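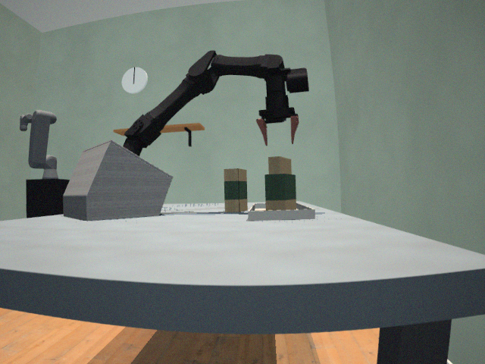
According to one reader in Grason, the new parking meters on the main street now take every form of payment except the kind she has in her purse. She is in good company. The town received 1663 written complaints in September, and the office that handles them has asked residents to please stop attaching their coins.

The meters were supplied by Prantl, which won the contract last spring with a promise of "effortless arrival." Drivers must type in a plate number, pick a zone, confirm the zone, and then wait for a receipt that slides out at knee height. The old meters took quarters and gave you an hour. They have been sold to the neighboring town of Breder, which is said to be delighted with them.

Home News Council Traffic Weather Classifieds Contact

Prantl says the trouble lies mostly with the zones. Grason used to have two, known locally as "near the bakery" and "not near the bakery." It now has 25, several of them shorter than a delivery van. Of the 1489 tickets written in the first month, 889 went to people who had paid in full for the space next to theirs.
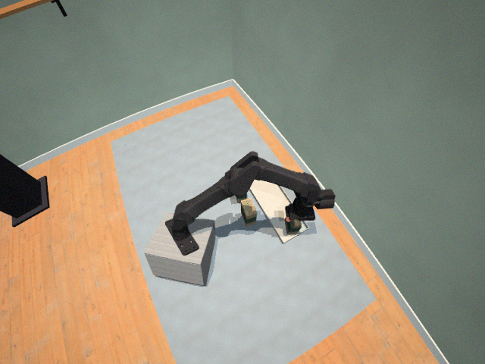

The council met until nearly midnight and agreed that the signs should be bigger. It also agreed to look at the color scheme, after a long discussion of whether anyone can tell Zone 11 from Zone 12 after dark. The zone map uses a pale blue-gray for one and a muted gray-green for the other, a pairing that looks pleasant enough as a mat and the background behind it but is less useful through a wet windshield. A motion to try red was sent back for study.

Refunds will be available to anyone who was ticketed by mistake. The form can be picked up at the town hall between 9 and 11 in the morning. Parking at the town hall is in Zone 19, or possibly Zone 20, and the maximum stay is fifteen minutes.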